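Sealing marble countertops: worth it or not?

giriteck_dan
Feb 15, 2019
We put in marble counters last May. The shop told us to reseal every year and sells a kit for $108. My neighbor has never sealed hers and says it makes no difference. What do people here do?

urna332
Seal it. We skipped the first two years and ended up with a coffee ring by the sink that never came out. A poultice lightened it some. The kit price is high, though. Any penetrating sealer from the hardware store works.

mimen_kitchens
Posts: 200
Drip some water on it and wait. If the stone goes dark under the drops, it needs sealer. If the water sits on top, leave it alone. Going by the calendar is a waste of money. Ours went a long time between coats, and we cook every day.

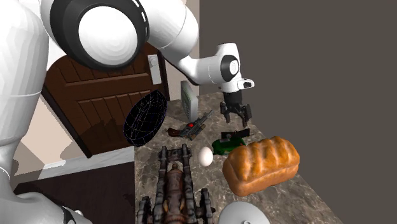

Image credit: Işık Render Studio

urna332
The water test is fine for water. Oil is what gets in. I would still do it once a year near the stove.

slabhappy
People mix up stains and etching. Sealer helps with stains. It does nothing for lemon juice or vinegar, which eat the polish and leave a dull spot. If you see dull spots, more sealer won't fix them.

giriteck_dan
The dull spots are what I have, mostly where we cut limes. So I would be paying $108 for nothing?

slabhappy
For those spots, yes. Marble polishing powder will take care of small ones. Try a corner first.

mimen_kitchens
I disagree on the powder. I used it and got a shiny patch that looked worse than the etch. Get a honed finish next time and you won't notice them as much.

urna332
Or use a cutting board for the limes.

giriteck_dan
OK. I'll do the water test tonight and post back.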